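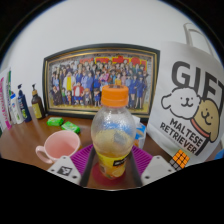
Clearing off the round table before the Begay lot arrive. It's become the spot where everything in the flat gets dumped. I've got the juice bottle with the orange cap to deal with, plus the pink mug next to it, and then I can start on the real mess.

2/ Rule for tonight: kitchen things go to the kitchen, laundry things go to the laundry. No new piles on the couch. 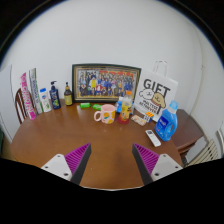

3/ The Skindum shelf was meant to fix all this. It cost $64 and it's still in the box – two brackets short. I've emailed them, order 2814, no reply yet.

4/ The group photo stays where it is until I find a decent hook. The stick-on ones from Osto don't hold on this wall.

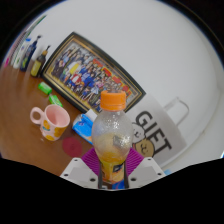
*Juice, mug, photo, gift bag.*

5/ The gift bag can stay out. I'll only need another one by December.

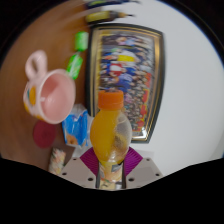 **stalitz_at_home**

6/ Snack packet to the pantry, red disc to the drawer, mug to the sink. Then a wipe over with a damp cloth and I'm putting the kettle on.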